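手串收纳这件事，我还是不太信

上一篇写床底箱子，有人在下面问我首饰怎么收。我当时回了一句“没什么好收的”，回完自己有点心虚，因为我床头柜最下面那个抽屉已经打不太开了。里面全是手串、红绳、项链，还有几根断了线没扔的。抽屉一拉，它们先在里头滚一圈，然后卡住，得伸两根手指进去往下压，才能再拉出来一点。

所以这篇算补作业。先把态度摆在前面：我对市面上绝大多数首饰收纳办法是怀疑的，对手串尤其怀疑。看到一半觉得我挑刺的，可以直接关掉。

先说东西是哪来的。

我不是玩珠子的人，不盘，不养，不懂什么老蜜新蜜，也分不清树脂和别的。它们是一年一年自己攒下来的。本命年家里给的红绳，一根不够，姑姑给一根，外婆给一根，楼下阿姨也给一根，说是庙里求的。出去玩在景区门口买的，老板说买一送一，送的那根比买的那根好看。同事结婚的伴手礼。还有几年前流行自己串，我跟着买过一批散珠和弹力线，串了几个晚上，手劲掌握不好，有的勒出印子，有的松得能从手背上直接甩出去。

这种东西的麻烦在于每一样都不值钱，每一样又都有一点来历。值钱的你会当回事，买个盒子单独放。完全没来历的你会扔。卡在中间的最难办，收拾的时候拿起来看一眼，想起是谁给的，又放回去。抽屉就是这么满的。

整理博主对这个问题一般有标准答案：问自己它还让不让你心动。我试过，没用。一根红绳戴旧了起毛，颜色发暗，它当然不让我心动，可那是外婆给的，外婆也从来没指望我心动。我觉得这套问法对衣服有点用，对别人送的小东西基本失灵。你问的是心动，答的时候想的是人情，题和答案对不上。

再说工具。

我前前后后买过几样，都记了账，挨个说。

第一样是亚克力格子盒，就是到处都有的那种，一层一层抽出来，里面铺绒布。商家的图拍得很好看，一格一条，珠子圆圆地盘在里头，光从侧面打过来。买回来才明白那个图为什么好看：它一格只放一条。按这个放法，我的东西得买一面墙。一格放几条呢，就跟抽屉里没区别了，无非是把一大团分成了好几个小团。而且那个绒布勾线，红绳上有一点毛头就粘在上面，往外拿的时候带着绒。

第二样是Dasov的挂钩板，62块，不算贵。竖着一块板，上面两排钩，手串往上一挂，要哪条取哪条。头两天我是真觉得好，还发给朋友看。到第二周问题就来了。弹力线的手串不能长时间挂，挂着挂着它往下坠，线会松，这是我自己那几条串得不好的先松给我看的。另外就是落灰。珠子挂在外头，北方的屋子，开窗一天就有一层。我查过别人的评价，好评里有一大半是收到当天写的，追评很少，有追评的也多半在说灰。收纳用品看当天的好评没什么意义，谁刚摆好的时候不好看呢。

这块板现在在厨房，挂量勺和开瓶器，非常合适。所以62块也不能说白花。

第三样我没买，但是差一点买了，Plirnix的那个旋转首饰架，三百块出头，带镜子，带灯，打开像个小衣柜。我把它放在购物车里放了挺久。每次想付钱的时候就问自己一个问题：如果我有一个晚上愿意把所有的链子一条条解开、分好、挂进去，那我为什么现在不解？现在不解，多半是不想解。柜子替我解不了。300块买来的是一个“等我买了柜子就开始收拾”的念头，这个念头我已经免费有了。

说到这里可能有人要讲，你就是懒。对，但我觉得收纳用品这个行业赚的就是懒人的钱，那它至少应该对懒人有效。一个只对勤快人有效的收纳工具，勤快人拿鞋盒也能收好。

还有一类是免费的偏方，网上流传得很广，我也挨个试了，放在一起说。

吸管法。把项链一头穿过吸管，再扣上，说这样不会打结。细链子确实管用，这个我承认。但是手串穿不过去，珠子比吸管粗。红绳能穿，穿过去以后绳头上的结卡在管口，出不来，最后我拿剪刀把吸管剪了。

保鲜膜法。链子一条条平铺在保鲜膜上，再盖一层，压紧。出门旅行一两条还行，平时戴的话，每天早上要先拆保鲜膜，我不认为有人能坚持。而且一旦叠起来，远看就像冰箱里剩的什么东西，我妈有一次差点给扔了。

婴儿爽身粉法，用来解结。说撒一点粉，揉一揉，结就开了。金属细链我没有打得特别死的，不好评价。红绳撒粉，结没有开，绳子变成了粉色。洗了两遍才回来一点。

制冰格法。跟亚克力盒是一个道理，只是更小，更浅，盖子更难配。适合耳钉。我耳洞早就长上了。

密封袋法。一袋一条，排掉空气，立着放。这个是所有偏方里我觉得逻辑最通的，分得开，看得见，不落灰，便宜。缺点是没有乐趣，打开抽屉像证物室。我用了一阵子，后来发现自己拿出来戴过以后就懒得往回装，袋子空着，手串在桌上，桌上又是一团。

你看，都说得通，都坚持不下去。我慢慢怀疑，问题出在大家默认首饰必须一条一条分开。谁规定的？

上次整理我换了个思路，不看教程，不买东西，就看我家里已经有什么。时间是晚上九点多，三月，暖气刚停，屋里有点凉，被子堆在一边没叠，我就坐在床上弄。

为什么在床上。教程都让你在干净的桌面上操作，铺一块浅色的布。我的桌子上有电脑、有杯子、有没拆的快递，先收拾桌子再收拾首饰，那今天就到此为止了。床是现成的，面积大，珠子掉下去不弹，也不滚。我那床单还是白底的，印着小红樱桃，掉颗珠子上去按理说一眼能看见。不过这里得提醒一句，樱桃是红的，红绳也是红的，有一小截断绳我在樱桃和叶子中间找了好一会儿，摸过去以为是印花，再摸过去才发现能捏起来。要是重来我会换条素的床单。也可能不会换，太麻烦。

容器是厨房拿来的不锈钢圆碗，浅的，平时拌凉菜用。洗干净擦干了再拿来的，别担心。

碗有几个好处是我用了才知道的。它浅，一眼到底，不用翻。它滑，珠子不勾，绳子也不勾，比绒布强得多。它口大，整只手能伸进去，捏住一条往上提，其余的自己往下掉。打结的东西最怕在窄地方硬拽，在碗里它有空间松开。我也不敢说这是什么道理，反正同样一团东西，在抽屉里我解了半天没解开，倒进碗里提起来抖了几下，自己散掉一半。

提的时候有个手法，我摸索出来的，未必对：不要找头。大家解绳子都习惯先找头，手串是个圈，哪来的头。随便捏住一颗珠子，慢慢往上走，哪里紧了就停，放下去，换一颗再捏。千万别两只手一起往两边扯，弹力线一扯就细，细了以后看着没事，过一阵子某天早上在公交车上断给你看。我经历过。满车厢的人帮我捡，捡完还差几颗，后来那条就一直没凑齐。

珍珠色的那条单独放，没进碗。那种白珠子我怕蹭花，真假另说，表面就是娇气一点。跟硬珠子混在一起，磨几回就不亮了。这条算是我少数相信教程的地方。

分类我也没按教程来。教程让按材质分，或者按颜色分，或者按场合分。我哪有什么场合。我分的是：能戴的、断了的、别人给的。有重叠的就按我心里第一下想的算。断了的我给自己定了规矩，3个月内不重新串，就把珠子倒进花盆当铺面，红绳另说。写这篇的时候还没到期，所以还不知道这规矩有没有用，我个人倾向于没用。

整个弄完花了将近40分钟，其中有一段时间我在看手机。 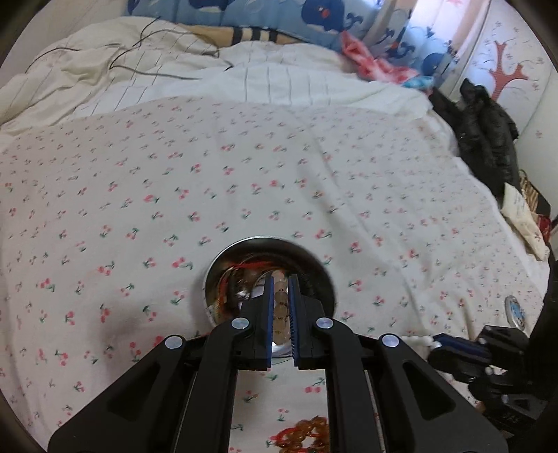 凌云看了说，珠子堆在不锈钢碗里迟早要互相磕，尤其是那种琥珀色的，万一里头真有一条是好的，你拿拌菜的碗去装，过两年表面全是细道子，到时候别来找她哭。她还说红绳也该拿出来，旧绳子掉色，浅色珠子的孔眼最容易吃色，吃进去就洗不出来了。

她这两句我想了一晚上，前一句我半信，后一句我信。

先说磕。磕是肯定会磕的，但它们在抽屉里磕了好几年了，在抽屉里还要加上被我往下压的那两根手指。真要论损伤，我觉得每天开关抽屉那一下比在碗里静静躺着厉害得多。至于万一里头有一条好的，我也想过拿去鉴定，一问价格，鉴定一条的钱够我在景区门口再买好几条。不知道也有不知道的好处，戴着轻松。

掉色这个我后来去验证了。拿一根旧红绳沾点水，在纸巾上按，按出来一道淡淡的红。浅色珠子的孔我对着灯看，确实有几颗口上发粉，原来我还以为它天生那样。所以红绳现在已经从碗里搬走了，跟那些小纸片放在一个旧信封里。碗里会混进小纸片，我也搞不清都是哪来的，可能是标签，也可能是当初包东西的纸，上面要是写过字也早看不出来了。按理该扔。我先放着。

我发了朋友圈以后也有别的意见，挑两条记一下。

一条让我买Skodum的防潮罐，说手串最怕潮。我住的地方冬天早上起来鼻子是干的，夏天有那么几天潮，几天而已。我对所有以“最怕”开头的建议都要先打个折，最怕潮，最怕晒，最怕汗，最怕化妆品，最怕磕。照这么怕下去只能放在保险柜里，那当初买来是干什么的。

另一条说应该给每条手串拍照建档，手机里存一个相册，想戴哪条先看照片再去找。我认真考虑了一下这个流程：先打开手机，翻相册，选一条，再走到碗边上，再从碗里找出那一条。中间多出来的步骤就是为了绕过“低头看一眼碗”。我没采纳，不过我理解这个人，他应该有很多手表。

说回碗。用到现在有一阵了，讲讲缺点，免得看起来像我在推销拌菜碗。

没盖子，灰还是会落，比挂着好一些，因为可以整碗端去抖。我现在拿一块洗过的方巾盖着，方巾老滑下来。试过保鲜膜，前面说过我对保鲜膜有意见，撕了。家里那个尺寸的锅盖倒是能盖上，可是盖上以后摆在卧室里，谁进来都要问一句里面炖着什么。

还有声音。晚上不开灯去拿东西碰到碗，动静很大。金属碗加硬珠子，碰一下跟敲锣差不多。

再有就是厨房少了个碗。拌黄瓜那天我找了一圈，最后用汤盆拌的，蒜汁沉底，拌不匀。这说明收纳从来没有免费的，你以为没花钱，花的是别处的方便。我已经在考虑再买一个同样的碗，那么问题来了，买回来以后哪个放珠子，哪个拌黄瓜？理论上旧的放珠子。可旧的那个顺手，大小也正好。

有人可能会问，那到底有没有变好。我的标准比较低，就看两件事。抽屉能不能一下拉开，能。早上想戴一条的时候会不会因为找起来烦就不戴了，大部分时候不会了。以前我一个冬天都没戴过手串，最近戴了几回，都是最上面那条，可见我也没什么审美上的追求，哪条在最上面我喜欢哪条。

这一点反过来让我更怀疑那些格子和挂钩了。把所有东西都摆得一目了然，前提是你每次都会认真挑。我不会。我相信很多人也不会，只是买收纳盒的那天以为自己会。

几个具体的问题，评论区问过的一并写了，省得来回翻。

断了的弹力线能不能打个结接着用？能，但结旁边很快再断，我接过两次，断了两次。要修就整根换，散线很便宜。换线的时候先把旧线留着比长短，别先剪了再凭感觉，凭感觉就会串出我那种能甩出去的。

珠子脏了怎么洗？我用温水，软毛牙刷，不放洗洁精，洗完摊在毛巾上。带红绳的不要泡。别的讲究我不懂，也不建议信我。

浅碗还是深碗？浅的。深碗下面的会被忘掉，跟抽屉一个下场。

小孩和猫？有小孩的别用这个法子，开口的碗加圆珠子，想都不要想，找个拧得紧的罐子锁柜子里。猫我没有，隔壁那只来过一次，对珠子没兴趣，对方巾很有兴趣。

别人给的、已经不想戴的红绳怎么处理？这个我没有答案。有说要烧的，有说要挂树上的，有说埋花盆里的，还有说要送回庙里的，每种说法的人都讲得很肯定，互相又对不上。我问我妈，我妈说放着呗，又不占地方。

然后她看了看我的抽屉，又说，也占一点。

下一篇想写数据线，那个我比手串还没把握，床上就搭着两根，到现在没分清各是充什么的。有好办法的可以先说，卖理线器的就算了。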